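Home Syllabus Readings Handouts Contact

Handout 8: Wound Closure and Healing
December 4, 2025
Course staff, Surgical Basics for Allied Health, Jullum College

These notes go with chapter 12 of the Graltatance reader. Bring them to the lab section. The staging material from September will come up again, so review it if you missed that week.

How a wound heals

Healing starts with clotting. Platelets gather at the cut vessels, fibrin forms a mesh, and the bleeding slows. Over the next few days white cells move in and clear bacteria and dead tissue. The area is red, warm and swollen during this time, and a mild version of that is normal. Students often chart it as infection. Look for spreading redness, pus, fever or pain that gets worse instead of better.

New tissue comes next. Fibroblasts lay down collagen, small vessels grow in, and surface cells move across the gap. Remodeling goes on for months. A healed skin wound does not get back the full strength of the skin around it.

Primary and secondary intention

A clean wound with edges that meet can be closed right away. This is primary intention. A wound that is left open and fills from the bottom up heals by secondary intention, takes longer and leaves a wider scar. Delayed closure sits between the two – the wound is left open for a few days, checked, and then closed if it is clean.

Suture material

Absorbable sutures break down in the body and are used mostly in deeper layers. Non-absorbable sutures stay until they are removed, or stay for good in places such as blood vessel repairs. Braided thread handles easily and holds a knot well, but bacteria can lodge between the strands. Single-strand thread slides through tissue with less drag and needs more throws to keep the knot tight.

Needles are curved or straight. Cutting needles are for skin. Taper needles are for softer tissue such as bowel. The needle is held in the jaws of an instrument, away from the swaged end where the thread joins. 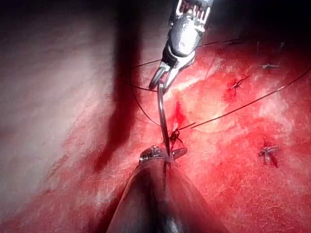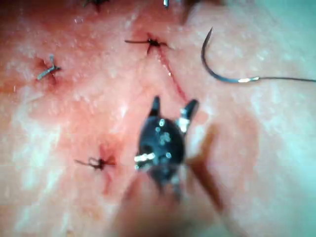 Fig. 3. Instrument jaws: with a curved needle (first picture) and open at a tissue surface (second picture).

Tension and blood supply

Edges should touch without being squeezed. A stitch pulled too tight cuts off blood flow, and the tissue under it can die. Swelling after surgery adds to the tension – leave a little room for it.

Things that slow healing

Smoking, poorly controlled diabetes, steroids, low protein intake and older age all matter. So does infection. Take a full history before you write the care plan, and ask about diet directly.

For the Skarnura case, read page 22 and list the risk factors you find. The Ong worksheet is due at the start of lab.

Questions about this handout: see the Contact page | © Jullum College | Back to top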